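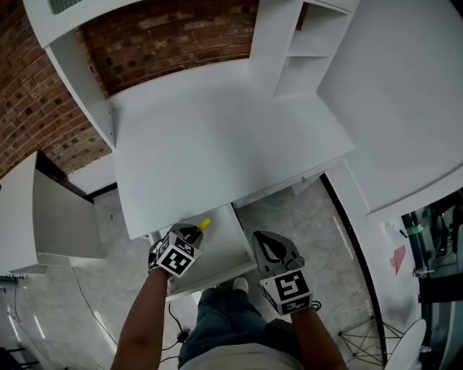
About Jivness

Jivness is a game porting and maintenance studio. We move finished console and PC titles to newer hardware and keep them running after release. The company has two offices and employs 12 engineers, most of whom work on rendering, input and save data.

What we do

Port work starts with a code audit. We build the original source, log every compiler warning and profile each level at the target resolution. A written estimate follows. Our first full port was Skusport, a track and field game whose physics were tied to frame rate. Separating the two took most of the schedule - the menus took the rest.

Our tools

Saton is our in-house regression tool. It replays recorded controller input against each nightly build and compares the results with a stored reference. The current suite holds 1583 replays. Bognár, the older tool, is still used for projects with 32-bit save formats.

Support

Every port includes patch support for 588 days from release. Bug reports should list the platform, build number and save file version.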